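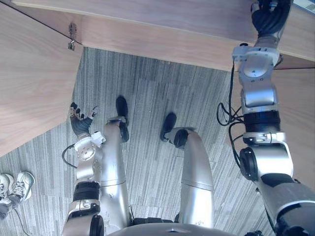
Section 2. Setting up the Driltia label printer

Sort out where the printer's going before you open the box. Needs a flat top, a power point within reach of the lead, and room behind for the label roll to feed. Power brick goes under the desk. Look underneath first: at our place there's a small grey metal bracket up where the wooden side panel meets the desktop, and a lead dragged across something like that will wear. Run it clear of any metal. Brick sits on the floor, flat side down, not under your feet.

What's in the box
Printer, power brick, wall lead, USB cable, starter roll (279 labels), roll spindle, cleaning pen. Driver isn't on a disc anymore. Download only. If the spindle's missing check inside the lid, it gets packed there sometimes.

Power up
1. Pull all the orange tape off. There's a strip under the print head, easy to miss.
2. Plug the brick into the printer first, then the wall.
3. Hold the power button until the light goes green. Let go.
4. Light goes amber with no roll in. Normal. Carry on.

CAUTION: Don't plug in the USB yet. Computer will grab the wrong driver and you'll be stuck removing it. See "Wrong driver" further down.

Loading the roll
1. Press both side catches, lid comes up.
2. Slide the roll on the spindle, labels coming off the bottom, printed side facing you.
3. Drop spindle in the cradle. Clicks on the left.
4. Move the guides in till they just touch the paper. Not tight.
5. Pull a bit of paper past the tear bar, close lid with both hands.
6. Tap FEED. One label should come out and stop at the gap. If it stops halfway through a label, do the calibration.

NOTE: Starter roll is matte paper. Fine for postage and jars, no good for the freezer. Get the Mapplebeck poly roll for anything cold or wet.

Calibration
Hold FEED until the light blinks twice, let go. Runs out a few labels while it measures. Leave it alone, don't pull. Do this every time you change label size, not just teh first time.

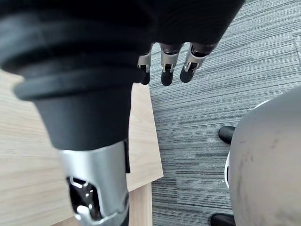 Fig. 2. Tabletop and grey striped carpet.

Driver and computer
1. Get the driver from the Skilthorpe downloads page. Product code is 649.
2. Close anything that prints. Run the installer.
3. Plug in USB when it says to, and straight into the computer. Hubs cause dropouts.
4. Choose your label size. Default is the big courier one, change it or everything prints off centre.
5. Print the test page. Check the black bar along the side. Solid is good. White lines through it, clean the head.

Wrong driver: unplug USB, remove the printer in your settings, restart, start again from 1. Skipping the restart doesn't work, we tried.

Cleaning the head
Power off. Wait 10 minutes, the head runs hot. Wipe with the cleaning pen, left to right, one direction. Let it dry before you close up. No window cleaner, no scraping with a knife.

CAUTION: Keep hair, lanyards and loose sleeves away from the tear bar. It's sharper than it looks.

Print too light or too dark
Darkness setting is in the driver under Options. Go up one step at a time and reprint. Cheap rolls usually need a bit more. If its at maximum and still grey, clean the head, then try another roll before you ring us.

Labels peeling
Wipe the box or jar first. Dust and grease are the usual culprits. Press from the middle out. Don't store spare rolls near a heater or on a sunny sill, the glue goes.
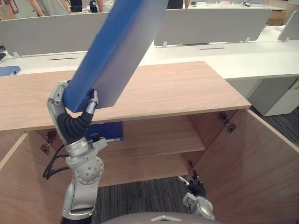 Wayne Whitlock wrote in about the calibration step: "Mine kept spitting out blanks whatever I did. Guides were too tight. Backed them off a hair, held FEED again, came good. Might be worth putting in the manual."

Fair enough, so: blanks after calibrating, loosen the guides and run it again. Still blank, check the roll isn't in upside down. Scratch a label with your fingernail. Grey mark means that's the print side.

Other faults, see Section 3. For rolls and spare spindles email Beverley Tindall at the Skilthorpe parts desk, and put the product code in the subject line.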